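CHAPTER 9
Household Waste and the Municipal Collection System

Chapter Outline
9.1 What counts as household waste
9.2 From the kitchen to the curb
9.3 Collection routes and schedules
9.4 Sorting, transfer and final disposal
9.5 Paying for the service

Key Terms
bulky item, contamination rate, curbside collection, diversion, organics, residual waste, set-out rate, source separation, tipping fee, transfer station

Introduction

In August, the town of Trastside changed the way it collected trash. For many years, crews had emptied every can on every street twice a week. Under the new plan, residual waste was picked up once a week, recyclables every other week, and food scraps went into a small lidded bin with its own truck. The town printed a calendar, mailed it to each address, and set up a telephone line for questions.

The first month went badly. Residents on the east side put out the wrong containers. Several apartment buildings had no space for a third bin, and their managers had not been consulted. The transfer station turned away loads of paper that had been mixed with food. By the end of the second month the complaints had fallen, but the town council had learned that a change in collection is also a change in the daily habits of thousands of people.

Trastside will appear several times in this chapter. Its records are unusually complete, and the decisions its staff faced are the same ones faced by larger cities. Students should keep two questions in mind while reading. Who does the work of sorting at each stage? Who pays when the sorting is done poorly?

9.1 What Counts as Household Waste

Household waste is the material that people discard in the course of ordinary life at home. It includes packaging, food scraps, worn clothing, broken appliances, yard trimmings and the sweepings from floors. It does not usually include rubble from building work, medical waste from clinics, or anything discarded by a factory, although the line can be hard to draw. A carpenter who works out of a garage produces both household and business waste, often in the same can.

Most local governments divide household waste into streams. A stream is a group of materials that can be handled together from the point of discard to the point of disposal or recovery. The simplest systems have 2 streams, recyclables and everything else. Trastside now has 3. Some places have as many as 9, with separate containers for clear glass, colored glass, metal, cardboard and so on. 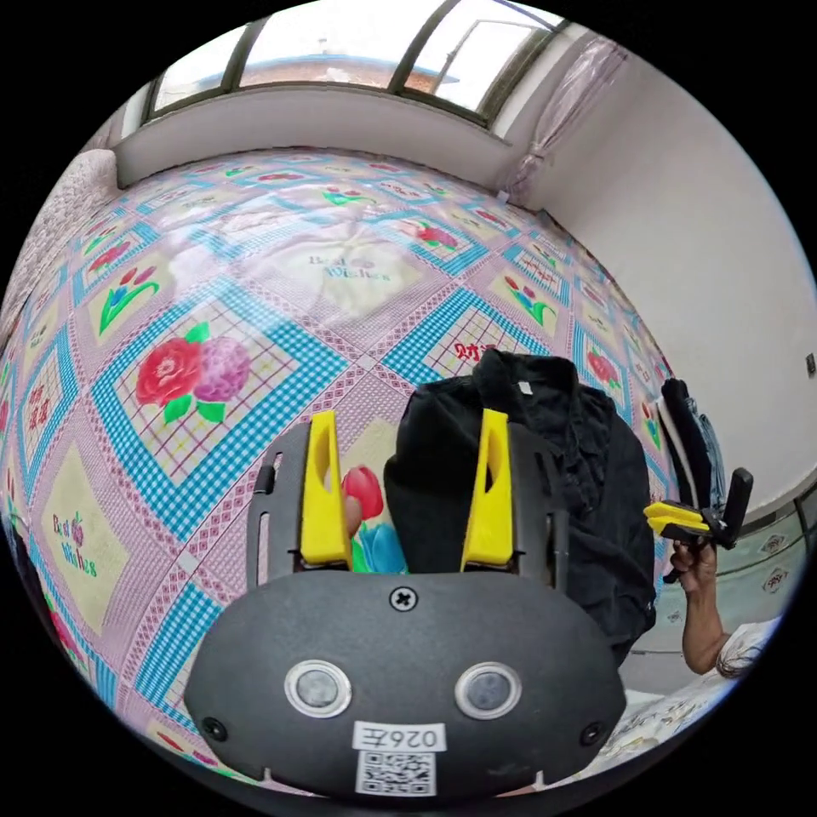 Figure 9.1 Handheld gripper with two yellow fingers.

More streams generally produce cleaner material, and cleaner material brings a better price. More streams also ask more of the resident. Sidra Awan, whose study of three housing districts is discussed in Section 9.2, found that participation held steady when a second container was added and dropped when a fourth was introduced. She attributed the drop to lack of floor space in kitchens -- a matter that planners had left out of their cost estimates.

The term source separation refers to sorting done by the person who discards the item. Its opposite is mixed collection, in which all materials travel together and are sorted at a central plant. Each method has supporters. Source separation moves labor into the home, where it is unpaid and does not appear in the town budget. Mixed collection keeps that labor on the payroll, but paper and cardboard are often spoiled before they reach the sorting line.

A Note on Measurement

Waste is measured by weight far more often than by volume. Trucks are weighed when they enter a transfer station and again when they leave, and the difference is recorded as the load. Weight is easy to check and hard to dispute, and tipping fees are usually based on it. It can mislead, however. A town that persuades residents to compost grass clippings at home will report a large fall in waste. A town that persuades them to give up foam cups will report almost none, although the cups take up a great deal of room in a truck.

The diversion rate is the share of all collected waste that is kept out of landfills and incinerators. It is the figure most often quoted in annual reports. Readers should check how it was calculated before comparing one town with another. Baker and Jafri, in their survey of regional reports, found that some towns counted recyclables at the curb and others counted them only after sorting. The second method gives a lower figure, and a more accurate one.

The contamination rate is the share of a load that does not belong in its stream. A greasy pizza box in the paper bin is contamination, as is a garden hose in the plastics bin. In Trastside the rate was highest in the first weeks after the change and fell once collectors began leaving printed tags on bins that had been filled incorrectly. Laiba Pirzada has described a similar result in Karnell, where the tags were printed in several languages and showed drawings of the accepted items.

Review Questions for Section 9.1

1. Explain the difference between source separation and mixed collection. Which costs appear in a town budget under each method?
2. Why might a town with a falling total weight of waste still need the same number of trucks?
3. Find the most recent waste report for the place where you live. Does it state how the diversion rate was calculated?

9.2 From the Kitchen to the Curb

The path of household waste begins indoors, and small features of the home affect what reaches the street. The height of a counter, the distance to the back door and the number of stairs all have measurable effects on what people set aside and what they throw in the nearest can.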